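Ticket 3308: Product listing images rotate 90 degrees after bulk import
Narnix Support / Store Import
Status: Resolved
Priority: Normal
Opened: Mon 21 September

Reported problem

Customer runs a kitchenware store (Drunthorpe) on the hosted plan. After a bulk import of 564 listings, some product photos show sideways on the category page. The same photos look correct when opened on the customer's computer. Customer has re-uploaded the worst ones twice with no change.

Environment

Import tool: Narnix Importer, desktop version
Source: spreadsheet plus a folder of JPEG files
Theme: Sturkik, no custom code
Cache: on, default settings

Initial checks

Confirmed on our side in two browsers. Listings with the problem: 473. The rest display correctly. All affected files come from the same folder, "boards-and-trays". Files from the other folders were exported from an image editor and carry no orientation tag.

Cleared the store cache and the browser cache. No change.

Turned off the Sturkik theme and loaded the plain default theme. Same result, so the theme is ruled out.

Downloaded one stored original and compared it with the customer's copy. The files are identical. The fault is in the thumbnails – the originals were never altered.

Cause

The affected photos have an EXIF orientation value of 6, which tells a viewer to turn the picture 90 degrees clockwise before showing it. The thumbnail job strips metadata to save space. With the "Fast resize" option on, it strips the tag first and never applies the rotation. The thumbnail is then saved in the sensor's original direction with nothing left to correct it.

"Fast resize" is off by default. The import log shows it was turned on before this import.

Fix

1. Go to Settings, Media, Thumbnails and turn off "Fast resize". Save.

2. Go to Tools, Rebuild Thumbnails. Select "Only files with an orientation tag". Leave "Keep existing sizes" checked.

3. Start the rebuild and leave the tab open. On this plan it took about 40 minutes. If it stops partway, start it again; finished files are skipped.

4. Clear the store cache, then open one of the cutting board listings in a private window and check it against the original. The board should sit level on the counter, with the backsplash behind it. 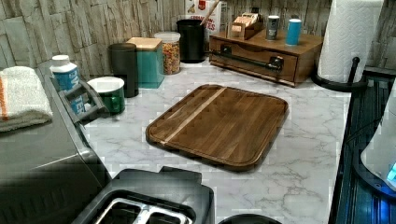
5. Check the zoom view on the same listing. It uses a separate size and is rebuilt last, so it can lag behind the category page.

6. If a single listing is still sideways, open it, remove the photo, save, then add the photo again. Do not use "Replace", which keeps the old thumbnail name.

Follow-up

Customer completed the steps and reports all listings upright except two. Both had been rotated by hand in the listing editor before the ticket was opened, so the rebuild turned them a second time. Reset the manual rotation to 0 on both. Now correct.

Customer asked if the images sent to the Mahasneh marketplace feed need to be pushed again. Yes – the feed stores its own copies. Ran a full feed refresh from Tools, Feeds. Accepted with no errors.

Internal note: warning text for "Fast resize" requested from the media group. Linked to the existing change request, planned for the December release.

Ticket closed.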